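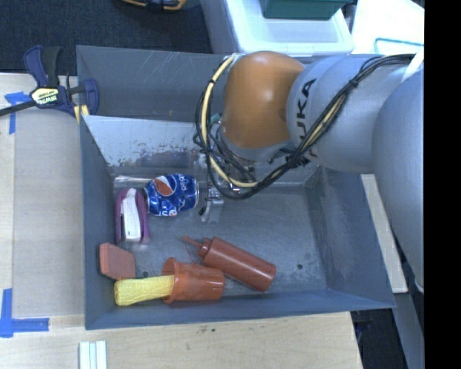 **夜间参观老宅需要自己带手电筒吗?**

手电筒由我们统一发放,每人一支,红光,出发前在门房领取,结束后交回。个人的强光手电和手机补光灯请留在储物柜里,它们会影响录音组和其他参加者的视线。

---

# Farkum 老宅夜访:招募参加者

Farkum 老宅位于 Treltar 镇北面的坡地上,建于染坊生意最好的年代,后来做过寄宿学校,再后来空置多年。镇上关于它的说法很多:二楼走廊的脚步声,厨房里自己关上的门,还有一位穿深色长裙、只在楼梯转角出现的女人。这些故事大多靠口头流传,版本之间出入不小。

我们在整理一套关于这座宅子的口述与现场记录,最后会做成一档音频节目,名字暂定《Hater》,取自老宅最后一任房主家养的那条狗。节目需要一批普通参加者在宅内过一个晚上,把听到的、看到的、想到的如实讲出来。不相信有鬼的人同样欢迎报名。

## 招多少人,什么时候

共招 13 人,分成三组,各组在不同的晚上进入。活动安排在八月,具体日期在录取后通知,每人只需参加一晚。

当晚流程如下:

- 19:30 在 Treltar 车站旁的停车场集合,乘小巴上山
- 20:15 门房签到,存放物品,领取手电筒和录音笔
- 20:45 由领队带着走一遍全宅,说明哪些房间可以进,哪些不可以
- 22:00 分散到各自的房间,每段停留四十分钟,中间轮换
- 次日 02:30 回到门房,吃点热的
- 03:00 单独访谈,每人二十分钟左右
- 天亮后小巴送回车站

轮换顺序由抽签决定,不接受指定房间,也不接受两人同组要求。想和朋友一起来可以各自报名,能否分在同一晚要看安排。

## 参加者要做什么

每到一个房间,坐下,打开录音笔,说出房间名和时间。之后可以说话,也可以不说。听到什么就讲什么,包括水管声、风声、自己肚子叫。不要替声音找解释,也不要为了节目效果夸大。往年有人在访谈里承认脚步声是自己跺的,那一整段录音只好作废。

宅内没有安排演员,没有吓人的机关,我们也不会在中途放音效。如果你期待的是游乐园式的鬼屋,这次活动会让你失望:大部分时间里什么都不会发生,椅子也不太舒服。

## 报名条件

1. 年满二十一岁。
2. 能自己上下陡窄的楼梯。主楼梯没有扶手的一段共有九级。
3. 能在较暗的室内独处四十分钟。有幽闭恐惧、癫痫或严重心脏问题的人请不要报名。
4. 同意录音内容用于节目。可以使用化名,报名表上有一栏专门填写。
5. 此前没有参加过 Farkum 的任何夜间活动。

会讲故事不是条件。做过播音或表演的人请在表上注明,我们会尽量控制这类参加者的人数。

家里有老人在宅子里工作过或上过学的,请另写几句说明。这部分人我们希望多找几位,即使不参加夜访,也可以单独约白天的采访。

## 报酬与费用

每位参加者完成当晚全部流程后可得 200 欧元,两周内转账。中途退出的按完成的段数折算,退出不需要说明理由,按门房的铃或者直接走下来都可以。

小巴、夜宵和保险由我们承担。从住处到 Treltar 车站的路费自理。

## 需要带的东西

- 身份证件
- 厚袜子和软底鞋,地板很响,硬底鞋会毁掉整层楼的录音
- 一件外套,八月的夜里宅内也凉
- 自己的常用药
- 不会发出沙沙声的衣服,冲锋衣一类请留在家里

不要带占卜板、香、蜡烛或任何需要点火的东西。宠物不能入内。酒后到场的人不能上车,名额由候补顶上。

## 另招:录音助理一名

除参加者外,我们还需要一名录音助理,全程跟三个晚上,工作内容是布线、换电池、给文件编号、天亮后备份。要求有现场录音经验,能熬夜,写字清楚。去年试录时留下的 618 个文件也要由助理重新命名,这部分在活动前完成,可以在家做。助理的报酬另议,请在邮件里写明期望数额和做过的项目。

## 怎么报名

报名表可以在 Treltar 镇图书馆服务台领取,也可以写信索取:

Lambrechts 音频工作室
Femke Meijer 收
Treltar,染坊街 122 号

表格一共两页。第二页有一道题:“写下你小时候听过的一个鬼故事,是谁讲给你的,在哪里听的。”请认真写,长短不限。去年试录时,我们主要就是看这一题选人。

报名截止到七月底。收到表格后我们会打电话聊十分钟,内容包括健康情况和作息。电话一般在下午四点以后打,请在表上写下方便接听的时间。未被录取的人也会收到回信,表格可以应要求寄回。

关于宅子本身的历史问题,请不要在报名前来信询问。我们希望参加者知道得越少越好,进门前也请尽量不要去查。活动结束后,每人会拿到一份整理好的年表和平面图。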